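Call for participants: laundry sorters and folders, Olton site

Foulkes wants 26 people from the Olton laundry to take part in a study of the folding cell. I'm the staff rep on it, and I signed on with doubts. The supplier's slides promise that Flokotora will "free up" our folders. Free them up for what, the slides don't say. 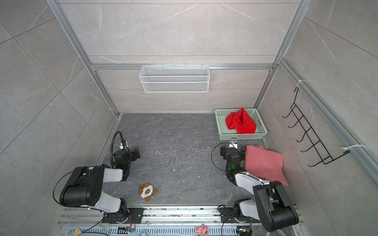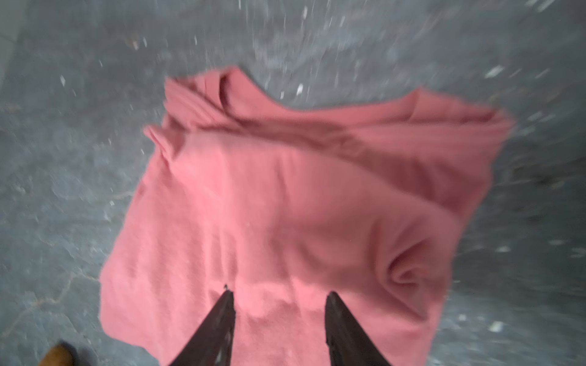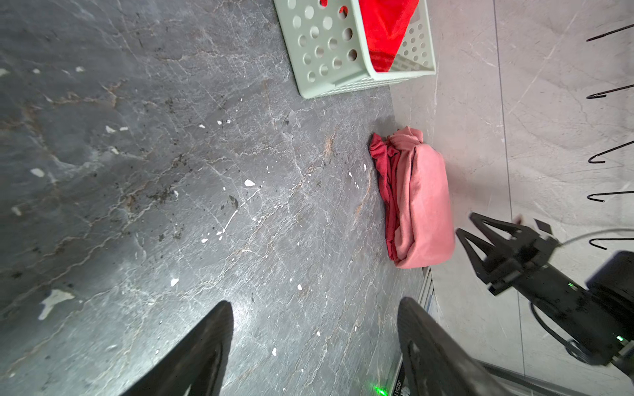
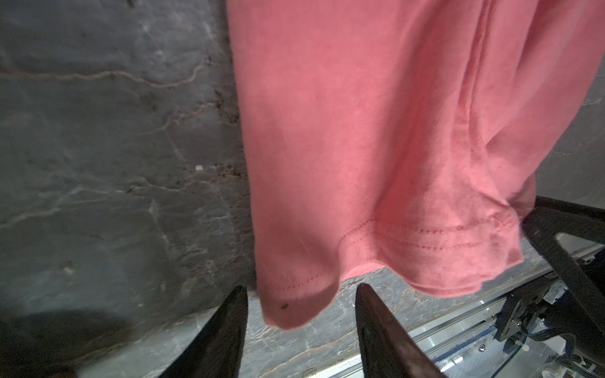 Pink cloth at the folding cell.

We need people who fold for a living and will say plainly what the job turns into when you mostly watch and fix. Do your hands hurt less? Are you bored? Who gets blamed for a bad stack?

You would work two shifts next to the cell and sit for one interview. Pay is your normal rate plus $200. Supervisors will not see your answers. I asked for that in writing and got it.

No tech background needed. You must have at least 5 months on the floor at Olton or Tuvdale.

Sign up with Yuto Hayashi in the break room by the end of January 2019.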